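3. Materials and Methods

3.1 Study sites

Household sorting behavior was recorded in two towns, Utton and Lapointe, which share a waste contractor but differ in how recyclables are collected. Utton moved to a single-container system in May of the first study year. Lapointe kept its older two-stream system, in which paper and card are set out separately from glass, metal and plastic. Both towns are served by the transfer station at Premska, and both pay the same gate fee per ton. Housing in Utton is mostly detached, with side access to the yard. Lapointe has more row housing, and in the older streets containers are stored in front halls or on the sidewalk.

We invited every address on 29 collection routes to take part. Routes were left out if they served mainly shops or if the contractor had changed the pickup day within the past year. A total of 1,342 households returned a consent form, and 953 of these completed both the entry survey and the exit survey. The analysis in Section 4 uses the 953 complete cases unless stated otherwise. Households that dropped out were more likely to rent than to own, and we return to this point in Section 5.

3.2 Indoor containers

Earlier work on household recycling has mostly looked at the curb: the size of the outdoor cart, the color of the lid, and how often the truck comes. Less attention has been paid to where items wait inside the home before they are taken out. Our pilot interviews suggested that this step matters. Several people told us that they knew the rules well but put jars and cans in the trash because the recycling was kept in a garage or on a back porch, and the trash was under the sink.

We therefore treated the indoor container as the main variable. Households were assigned by route to one of three groups. The first group received an open bin for use in the kitchen. The second received the same bin together with a printed list of accepted items. The third received neither and carried on as before. All bins were bought from one supplier, Panedside, and were delivered by hand in the week before the entry survey closed. Households could put the bin wherever they liked, and we asked them to note its place on the survey form (counter, floor, cupboard, or other room).

An open bin was chosen over a lidded one after the pilot. People in the pilot who had lidded containers tended to stack items on top of the lid and clear them later, which made it hard to tell what had been sorted and what had only been put down. Rectangular bins were also easier to fit against a wall or cabinet than round ones. 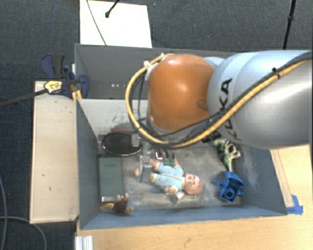
Figure 1. Gray rectangular bin on a wooden tabletop.

3.3 Surveys and diaries

The entry survey had four parts: household makeup, housing type, current sorting habits, and knowledge of local rules. The knowledge section listed common items and asked whether each could be recycled in the respondent's town. Items that the two towns treat differently, such as cartons and foil trays, were scored against the rules of the town in question. The exit survey repeated the last two parts and added questions on whether the bin was still in use and where it was kept.

A smaller group of 109 households also kept a diary. Each evening one adult wrote down what had been put in the recycling and what had been thrown away, using a tick sheet with space for comments. Diary households were drawn from all three groups and from both towns. We asked them not to change their habits for the study, though it is likely that keeping a diary had some effect. Diary entries were typed up by one author and coded by two, working apart. Where the codes differed, the two coders met and settled on one.

Comments in the diaries turned out to be more useful than we had planned for. Many concerned rinsing. A typical entry reads: "Peanut butter jar, did not feel like washing it, trash." Others concerned arguments between members of the household over pizza boxes. We did not code these comments for the main analysis, but some are quoted in Section 4.3.

3.4 Set-out weights

Container weights were taken at the curb on regular collection days. In Utton the truck has a scale on the lift, and the reading was stored against the route number. In Lapointe there is no scale on the truck, so each route was weighed on the platform at Premska after the run was finished. This means that Lapointe weights are available only at the route level, and the two sets of figures are not compared directly. Change over time is reported within each town.

Weights from collections delayed by snow or a public holiday were dropped, as households tend to hold material over to the following pickup. Glass is heavy relative to its volume and can hide changes in lighter materials. For this reason we also report the share of carts judged full, half full or nearly empty by the crew at the time of pickup.

3.5 Analysis

We compared the three groups using a mixed model with route as a random effect. Housing type, number of adults, presence of children, and whether the home was owned or rented were entered as controls. Bin placement was examined only within the two groups that received a bin. As placement was chosen by the household and not assigned, those results should be read as associations.

Missing survey answers were left as missing. We repeated the main model with all 1,342 households, using entry data alone for those who left the study, and give the results in the appendix.

Author contributions: Yiran Yan designed the survey and ran the models. Bernadette Phelan led the pilot interviews and typed up the diaries. Both authors coded the diaries and wrote the text. The data file used here was closed on 2025-01-24.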